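4. Pose du revêtement mural à bandes décoratives (gamme Elimus)

4.1 Domaine d'application

La présente section concerne la pose des revêtements intissés Elimus à motif en bandes sur parois intérieures planes : pièces d'habitation, niches, alcôves et petits volumes cloisonnés. Pour les plafonds et les surfaces courbes, se reporter à la section 6. Les supports exposés à des projections d'eau directes sont exclus de la garantie.

4.2 Préparation du support

1. Déposer l'ancien revêtement et éliminer les résidus de colle à l'eau tiède.
2. Reboucher les fissures et les trous à l'enduit de lissage, puis poncer au grain 300.
3. Dépoussiérer à la brosse souple. Ne pas employer de chiffon gras.
4. Appliquer une couche d'impression Plilel au rouleau et laisser sécher 24 heures, pièce ventilée, sans chauffage d'appoint.

Attention : ne jamais poser le revêtement sur un support humide ou farinant. En cas de doute, appliquer une bande adhésive sur la paroi et la retirer d'un geste sec. Si de la poudre ou de la peinture y adhère, reprendre l'opération à l'étape 2.

4.3 Vérification des rouleaux

Contrôler avant toute découpe que les étiquettes portent la même référence et le même numéro de bain. Aucune réclamation relative à une différence de teinte ne sera admise après la découpe du premier lé.

4.4 Traçage et raccord du motif

Les modèles à bandes horizontales exigent un traçage de niveau sur toutes les parois à couvrir. Le plafond et la plinthe ne constituent pas des références fiables.

1. Choisir la hauteur de la bande principale et la reporter au crayon sur la paroi du fond.
2. Prolonger ce repère sur les parois latérales au niveau à bulle ou au laser.
3. Tracer à l'aplomb la position du premier lé.
4. Découper les lés en prévoyant 8 cm de marge, répartis entre le haut et le bas.

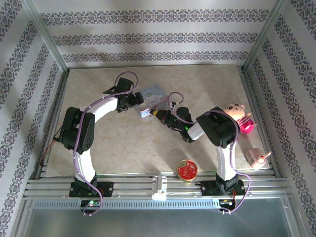
Figure 4-2. Revêtement blanc à bandes florales gris-violet sur trois parois, montants d'angle en aluminium.

4.5 Encollage et pose

1. Encoller la paroi, et non le lé, sur une largeur légèrement supérieure à celle du rouleau.
2. Présenter le premier lé sur l'aplomb, motif aligné sur le repère horizontal.
3. Maroufler du centre vers les bords à la brosse ou à la spatule souple.
4. Poser les lés suivants bord à bord, sans chevauchement. Contrôler le raccord à hauteur des yeux, puis en haut et en bas.
5. Araser à la lame neuve le long d'une règle métallique.
6. Essuyer immédiatement toute trace de colle à l'éponge humide bien essorée.

Note : le temps ouvert de la colle Wistden est de près de 24 minutes. N'encoller qu'un lé à la fois dans les locaux chauffés.

4.6 Angles rentrants

Dans un angle nu, faire déborder le lé de 2 cm sur la paroi adjacente et reprendre l'aplomb pour le lé suivant. En présence d'un montant ou d'un profilé d'angle apparent, arrêter le revêtement au ras du métal, sans recouvrement, et protéger le profilé par un ruban de masquage pendant l'encollage.

Attention : couper le courant au tableau avant de travailler autour des prises et des interrupteurs.

4.7 Entretien

Dépoussiérer à sec. Les taches légères se traitent à l'éponge humide, sans détergent ni solvant. Conserver une chute du même bain pour les réparations.

Toute demande d'assistance doit mentionner la référence du modèle Mihăilă ou Elimus et le numéro de bain.

Section révisée en juillet 2026. Responsable de la documentation technique : Minttu Hakala.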